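Subject: Re: [sillar-walkers] Packing for the Genden trip

Hello everyone, and thank you Zahira for getting this going again.
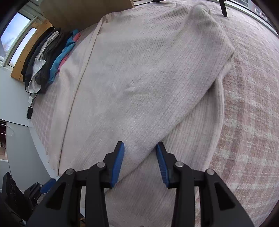 Zahira Lubis wrote:
> Are we still taking the early bus out of Wibisono? And does anyone
> remember if the guesthouse has heat? I froze last time.

Yes to the bus, as far as I know. I called the station in September and they told me it leaves from bay 5 now, on the river side, so please don't wait by the old kiosk like I did (and then had to run, with my pack flapping!).

As for the heat, there are two small stoves, one upstairs and one in the dining room, and the owner lights them after supper. I would still bring something thick for the evenings. My sister and I stayed there after the Grondent walk and we were perfectly cozy once we'd eaten, but the mornings were another matter – I drank my coffee wrapped in a blanket.

Rooms are 194 for the pair of nights, or 228 if you want the side with the lake view. I'm happy to share with whoever doesn't mind me getting up early. Let me know soon, as I'd like to call the owner back before she gives the rooms away.

Warmly,
Wulan Tjoa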